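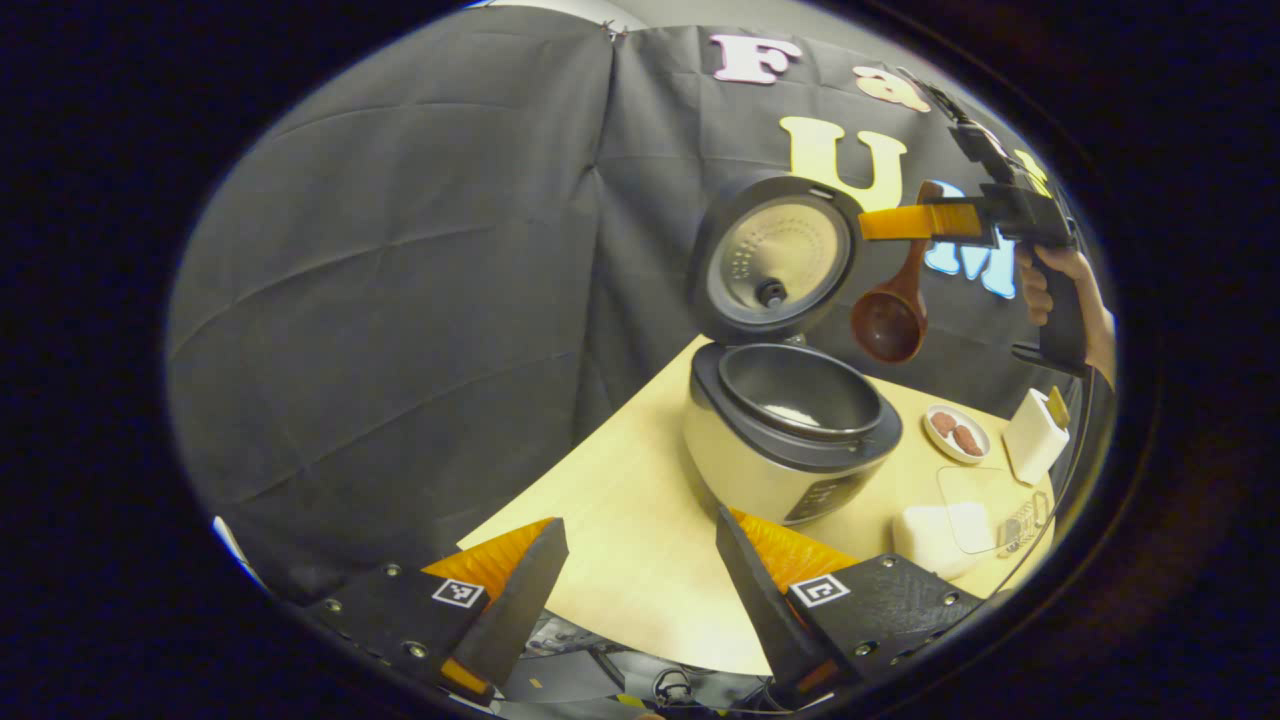

Amerley Frimpong

The robotics club at Illey started the kitchen project in December, and Asabe Ekpo has run it from the first meeting. Students use hand-held grippers to work through cooking tasks, and the recordings go into training a robot arm later on.

"The ladle is harder than they expect," Ekpo said. "You squeeze the trigger and the handle wants to turn in the fingers. They want to fix it with the other hand, and they can't."

The club has 14 members. Ekpo said most of them came in wanting to write code and were surprised by how much time goes into practicing one motion. The group has kept 62 recordings so far and thrown out 49.

"I throw out anything rushed," she said. "If a student jerks the spoon, the arm learns to jerk the spoon. We did rice for 2 weeks before I was happy with it."
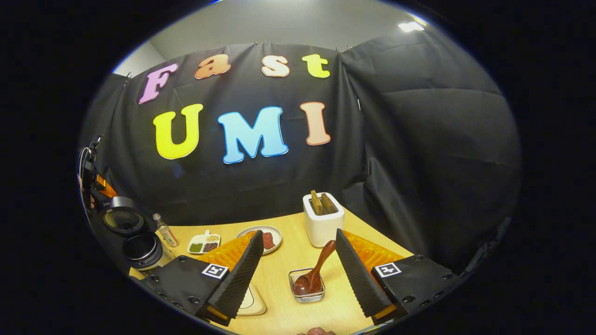 Does a student need to know programming to join?

Members can start with no programming at all and learn it during the year.

Ekpo pairs each new member with an older one. The older student checks the recordings and labels them, and then they trade jobs. Next the club will try the Kyei course, which adds pouring. "Pouring scares me a little," Ekpo said. "We'll start with dry beans."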